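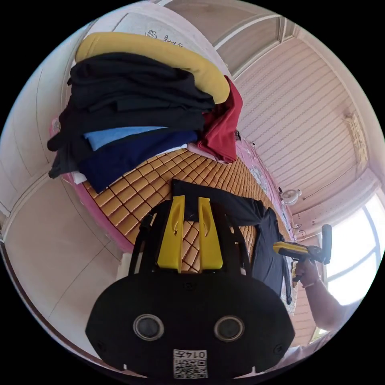

Ticket 132 - Two-gripper T-shirt fold, second sleeve lost during alignment
Project: Flundance (Pindham student robotics club, laundry task)
Status: Open, workaround in use
Priority: Medium
The alignment script drops one of the two hand-held grippers partway through a fold and does not pick it up again until the session is restarted. The fault appears only in two-gripper recordings. Single-gripper recordings from the same bed align without errors. The setup is the standard one for this task: a black T-shirt spread flat on the woven mat, the finished stack to the left of it, one gripper in each hand. The tracker holds both poses during the approach and loses the second when the cloth is lifted.

Steps to reproduce
1. Start a session with both grippers and wait for two green pose lines in the log.
2. Spread one dark shirt on the mat.
3. Grasp the hem with the left gripper and the sleeve with the right.
4. Lift and fold toward the stack.
5. Stop the session and run align on the folder.

Expected: two continuous trajectories.
Result: trajectory 2 ends at frame 1,033. Everything after that frame is filled with the last valid pose, so the replay shows one gripper frozen in the air.

Log excerpt
[align] traj_1 ok
[align] traj_2 lost at 1033, reason: low_texture
[align] traj_2 relocalize failed, 8 attempts
[align] export finished with warnings

Checked so far
Clock offset between the two recorders: within limits.
Storage card: swapped, same result.
Calibration file: regenerated with the Cakolov board, same result.
Finger width reading: normal on both grippers for the whole session.
Older build of the align script: same frame, same message.

Update, November 18, 2022
Reran the session with the feature overlay turned on. The relocalizer needs 200 matched points to accept a pose, and the count falls under that whenever fabric takes up most of the view. Dark fabric is the worst case. With the navy cloth clamped in the second gripper and pulled out in a strip over the yellow fingers of the first, the cloth contributes almost no points and also hides part of the mat, where most of the matches come from.

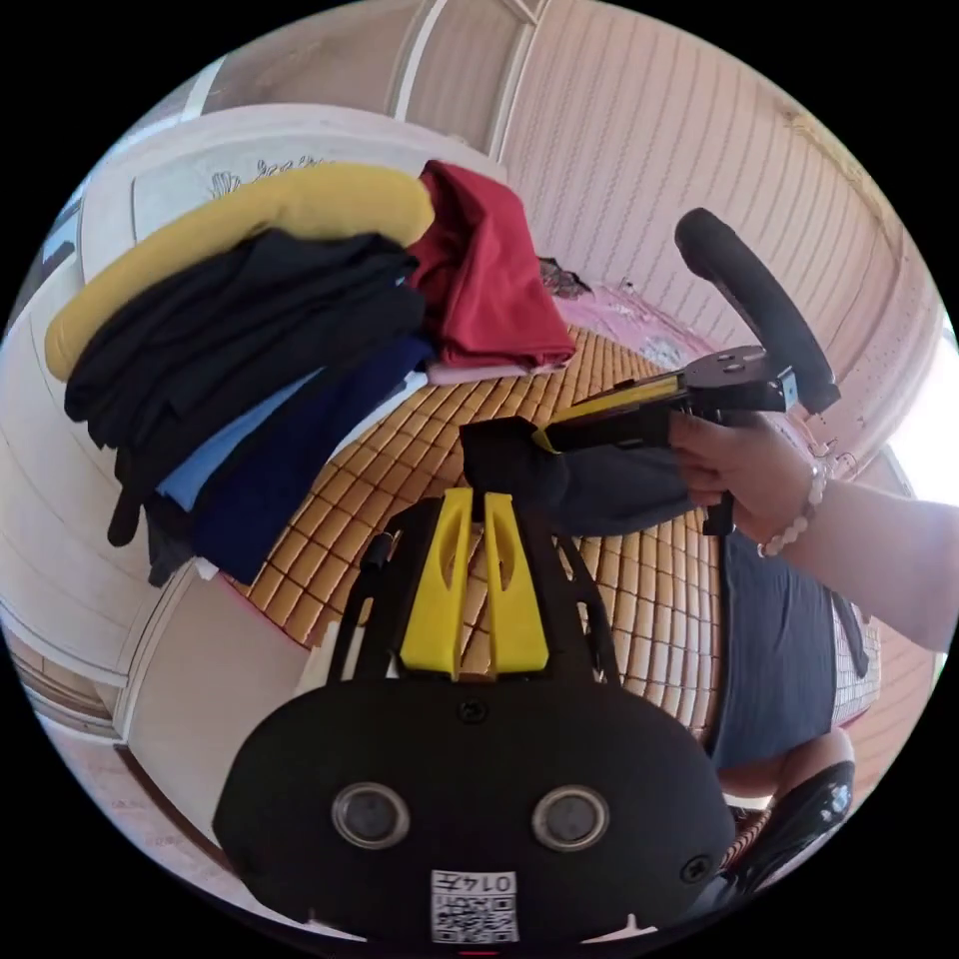 The garment list was compared next. The club has been folding in the order the clothes come to hand, and the failed sessions all involve black or navy items. The red and light blue pieces now in the stack went through with both trajectories intact. The mustard-yellow one on top did too. That points to the cloth and away from the hardware, although the second gripper has not yet been tested in the left hand.

Workaround
- Keep dark items low while folding, so that the mat stays in view of both grippers.
- Pause at the end of each grasp before lifting.
- If the log prints low_texture, stop and discard the take. Do not trim it.

Next steps
- Swap grippers between hands and repeat with the same shirt.
- Try the Ong branch of the relocalizer, which accepts fewer points when the other gripper's pose is valid.
- Add a check to the export step so that a held pose is marked as missing.

Ticket stays open until the swap test is logged.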